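Clearing the table with the Zadamon arm

The Zadamon is sold as a kit with a floor pedestal and a simulator, so you can lay out your own room on screen before paying for the hire. Kirkell charge 30 a month for the simulator alone. Start there.

Put the pedestal close against one side of the table. Set the bin within easy reach of the arm and leave a clear path to it. Flat things such as cards are the hardest to pick up, so try those first.
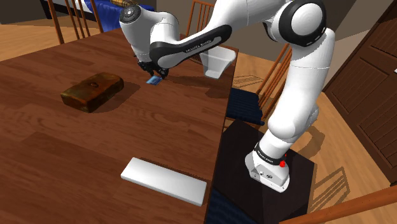 Lower the speed to 22 for anything thin, and bring the fingers down beside it before closing them. If a card slides, move it to the table edge and grip the overhang.

Chairs should be pushed in on the arm's side. Jovita Contreras at Orkcombe left one out and had to redo the whole layout.

Wipe the finger pads with a damp cloth every evening. Spare pads come with the full kit but not with the hire.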